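Is the Surkora two-arm sorting kit worth it for mixed cutlery?

Asked 19/11/2018 in Small automation, 3 answers

We rent dishes and cutlery for parties from a small shop in Sarnness. After each weekend the forks come back in one pile, and a person must sort them by color and handle. I am considering the Surkora kit, the version with two arms on rails. Rautiainen offers it to us for 522 a month, with setup included. A single-arm kit is 398 a month from the same seller.

I visited their demo room in Plirncombe and took one picture during the fork test. 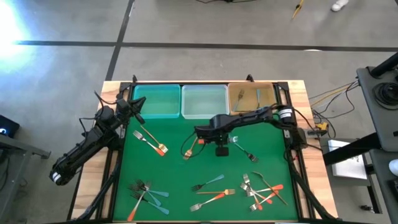
Fork test with both arms, three bins at the back of the mat.

My doubt is about the piles. When forks lie crossed over each other, can the gripper take only one? And is the second arm useful, or do the two arms mostly wait for each other? I would be glad to hear from somebody who has used it for real work.

Vilja Juntunen

Answer 1 (accepted)

We have had the two-arm kit since May. Single forks are easy for it. Crossed forks are slower, and sometimes it lifts two together and must put them down again. We now spread the pile by hand before we start, and this helped more than any setting in the menu.

About the second arm: it depends on the width of your table. On a narrow one they wait a lot. Ask Rautiainen for a trial with your own forks, because thin handles behave differently. Ask also who pays for new fingertips. In our contract it was us, and I had not noticed it.

Answer 2

Too expensive. Hire a student.

Answer 3

How many pieces do you sort per week? We have 800 and the single arm is enough if it runs overnight. With 400 I would not rent any of them. Check also that you can cancel after the first month, our contract did not allow it.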